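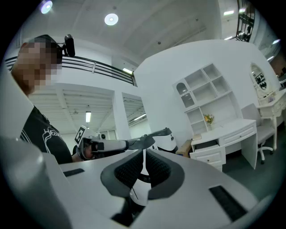

The case for boring file names

Most arguments about document storage are conducted at the wrong level. People compare search engines, tagging schemes and the price per seat, and they leave the name of the file to whoever happens to be saving it. I have spent a good part of my working life repairing shared drives for small firms, and my view is that the name deserves more attention than the other items put together.

The name is the only piece of metadata that reliably travels. Tags are lost when a file is attached to an email. Folder position is lost when it is copied to a memory stick. Creation dates are rewritten by backup software, by unzipping and by some synchronising clients. The name survives all of this, provided it is short and uses plain characters.

In April I was asked to look at the archive of Lelstead, a surveying practice that had moved from one storage product to another and found that 403 documents would not open by their old links. The documents themselves were intact. Their names contained slashes, trailing spaces or question marks, and the new system had quietly replaced these with underscores. Ludmila Murín, who runs the office there, had kept a paper index for her own use. We rebuilt the links from that in two days.

The rules I recommend are old ones. Put the date first, year before month before day, so that sorting by name also sorts by time. Follow it with a project word and then a word for the type of document. Use hyphens between words and no spaces. Stop well short of 200 characters for the full path, folders included, as older software may refuse anything much longer than that. Never use the word 'final'.

There are two serious objections.

The first is that search has made all this unnecessary. Vilém Havlíček put it to me in those terms, and he is a better programmer than I am. Search is excellent when the person looking knows which words are in the document. It is poor for scans without a text layer, for drawings, and for the case where eleven versions of a contract contain almost identical words. In that last case the searcher reads the names to choose between the results, so the name is doing the work anyway.

The second objection is that people will not follow the rules. This one is partly correct. Solange Sabatier tried a naming standard of seven fields at Detia and found that staff filled in the first three and invented the rest. I would take that as evidence against seven fields. When she cut the standard back to date, project and type, roughly nine names in ten were usable without correction - a better result than I have had from any tagging system.

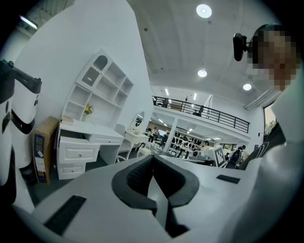 A person leaning in beside the white body of a hand-held gripper.

I part company with the stricter school, represented in my trade by Boris Jelínek, on the matter of codes. He would have every project known by a number and every document type by a pair of letters. Codes are compact and they sort well, but they depend on a key, and the key is itself a document that can be misplaced. A word such as 'invoice' needs no key. It costs a few more characters and can be read by a new employee on the first morning, or by an auditor long after the firm has changed hands.

Version numbers are a harder matter. I use a plain 'v' and two digits at the end of the name, and I raise the number only when a copy leaves the building. Drafts between those points can be left to the storage system, most of which now keep a history of changes. Firms that number every save end up with long runs of near-duplicates, and then somebody adds 'use this one' to one of them.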